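Chapter 4
Boxes, Liners and Work Surfaces

Most goods that leave a small packing room travel in a plain box. The box may be plastic, wood or cardboard, but the steps before the lid goes on are much the same. A surface is covered, a box is set down, the inside is lined, and the contents go in one at a time.

This chapter deals with the first half of that work. It starts with the table, moves on to the box and its lining, and ends with the placing of single items. Closing, labeling and stacking are left for Chapter 5. Readers who have done the Gornville exercise in Chapter 3 will already have a box cut to size and can use it again.

Terms used in this chapter

Run: a long strip of paper laid down the length of a table.
Seam: the line where two sheets of a run meet.
Liner: paper fitted to the inside floor and walls of a box.
Block: any solid item with flat sides, such as a foam cube.

4.1 Covering the table

A run should be wide enough for the box to sit on it with paper showing on each side. When one sheet is too short, join a second to it and press the seam flat. Small specks and marks on the paper do no harm. Change the run when the paper tears or when an edge curls enough to catch a sleeve.

The box does not have to sit square to the run. Many packers turn it at an angle so that a long side faces the working hand. A dark box with a white liner is a good choice for beginners, as a bright block is easy to see against the paper. 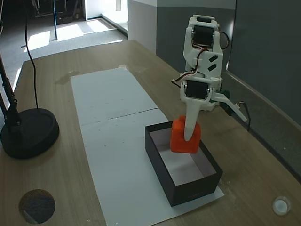
4.2 Fitting the liner

Measure the inside of the box, not the outside. In the Smits method, used throughout this book, the liner is cut as one piece and folded up at the walls. Allow 2 millimeters at each fold. For a box with a floor 80 by 80 millimeters, fold the sheet once in each direction to find the center, then mark the floor before marking the walls.

Milan Michiels taught a different method at Nevuvmont, with a separate strip for each wall. It takes longer but wastes less paper. Exercise 11 compares the two.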